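Keeping a Game Console Alive in a Room Where People Eat

Most advice on looking after a game console is written for someone with a dedicated media room and a can of compressed air in a holster. Mine lives in the room where we also have dinner, fold towels and argue. These tips come from that room.

Give it air, and then give it more air

The manual for any console will tell you to leave space on all sides. Everyone reads this, nods, and slides the thing into a cubby that fits it like a shoebox. If you can't get your whole hand in behind it, the cubby is too small. Mine sits on top of the cabinet now, which looks worse and sounds much better. The fan used to come on during menus.

Don't stack consoles. Don't put the router on top either, however flat and inviting the lid looks.

Dust it on a schedule you'll keep

I do mine in September, when the windows close for the season, and once more whenever the fan starts sounding like a hotel hair dryer. Shut it down fully (rest mode doesn't count), unplug it, and go over the vents with a soft, dry paintbrush, the kind sold for watercolors. Vacuum near the brush, never right against the vents. A kitchen sponge is no use here, and neither is blowing on it. I know we all blew on cartridges. We were children and we were wrong.

Label the plugs

There are six black power bricks behind my TV and they are identical to everything but the electronics they feed. Write on a bit of masking tape, fold it around each cord near the plug, and press it shut. My old labels said things like "console" and "other console," so learn from that and use the real name.

Sérgio Seixas, who lives upstairs and has strong opinions about cords, uses bread bag clips. They work well until you run out of bread.

Drinks go somewhere else

A controller will forgive a lot, but not orange soda. The rule in our house is that drinks stay on the kitchen counter and anybody who is thirsty can pause. Online games don't pause, I've been told, many times, at volume. Then you'll be thirsty until the match ends.

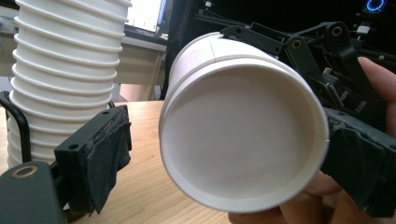 If the worst happens, switch the controller off right away, take out the batteries if they come out, and turn it face down on a towel. Leave it overnight. Skip the bowl of rice, which will only give you a sticky controller with rice in it. Sugar is the real enemy here, and a button that still sticks the next day needs opening up and wiping with a barely damp swab of rubbing alcohol. Let it dry before you close it.

For ordinary grime, a wooden toothpick run along the seam gets out more than you'd like to know about. Don't do this before lunch.

Make room before the big download

Every game now wants a slice of the drive the size of a small county. Godinho, a farming game in which my daughter mostly sells turnips, needed 83 GB. The update wanted another 100 GB free just to unpack itself, at 6 p.m., with three guests waiting on the couch.

So check the storage screen the night before. Delete whatever you haven't opened since spring, but look first at whether your saves live in the cloud or only on the machine. I removed Skultton to make space and found out which kind it was. That was 1541 collected mushrooms, and I'm told they were my daughter's.

Deleting a game you bought as a download doesn't lose the purchase. You can fetch it again later, as long as the store still carries it, so the ones I'd be sorry to lose stay put.

Keep a paper list of subscriptions

Tape it inside a cabinet door: the name, what it costs, the renewal month. I found two we were paying for and not using. One was Mimunine, which we'd signed up for to play a single racing game that had since left the service. The other was Arar, and none of us would own up to that one. Turn off auto-renew the same day you subscribe, if the service allows it. You'll usually keep access until the paid time runs out.

Discs, while we still have them

Wipe from the center straight out to the edge with a soft cloth. Going around in circles feels more thorough and is how you get the long curved scratches that are hardest on a disc. Put each one back in its own box. If it's already in the wrong box, the right one is almost certainly inside the console, and has been for months.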